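Automation Technician, Workstation Teardown Cell

Memon Refurbishing, Sturby site
Posted 23 Mar 2024
Reference: 41

The Sturby site runs one robotic teardown cell, known on the floor as Adjei. It opens used desktop workstations and removes processors, memory and expansion cards for grading and resale. We are hiring one technician to keep the cell set up, calibrated and in repair. The post is full time, on site, and reports to Ekua Aryee, cell engineering.

The cell

Adjei is a single arm with a parallel gripper, a wrist camera and a fixture plate that holds the chassis on its side. Job programs are written in Nulto, our in-house sequencing tool. Each program covers one chassis model and stores approach angles, finger opening and force limit for each part to be picked. Chassis differ in how much clearance they leave near the socket, and most of the setup time goes there.

The processor pick is the step that needs the most attention. The fingers have to come down on either side of the heat spreader with the memory slots close by and an expansion card often still fitted. Paste residue on the spreader changes how the vision step reads its edges, so exposure is set per program.

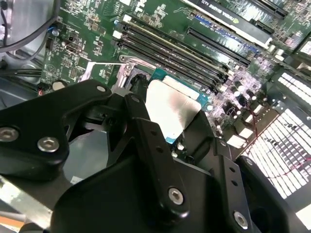

Duties

Check finger alignment against the gauge block at the start of each shift and log the offset.
Inspect the hex socket screws on the gripper plates and fingers. Retorque to the value on the cell card.
Replace finger sets every 200 operating hours, then rerun the touch-off routine.
Clean the wrist camera window and repeat hand-eye calibration after any collision stop.
Teach and prove out programs for new chassis models, at reduced speed until signed off.
Trace faults in gripper wiring, air supply and the safety circuit. Write up each repair in the cell log.
Keep the spares cabinet stocked and report shortages to Obed Quaye, stores.

Requirements

At least 4 years of work on industrial or collaborative robots, including gripper mechanical work.
Able to read wiring diagrams and use a multimeter and torque driver correctly.
Working knowledge of tool center point setup and camera calibration.
Familiarity with desktop computer hardware and static control practice.
Experience with Nulto is not expected. Training is given on site by Mansa Abubakari.

How to apply

Send a resume and a one-page account of a gripper or end effector fault you diagnosed, including the measurements you took, to Afia Fiadzo, hiring desk, Memon Refurbishing. Quote reference 41. Shortlisted applicants will complete a practical test at the cell: a finger change, a touch-off and one processor pick at reduced speed. Safety glasses and wrist straps are provided.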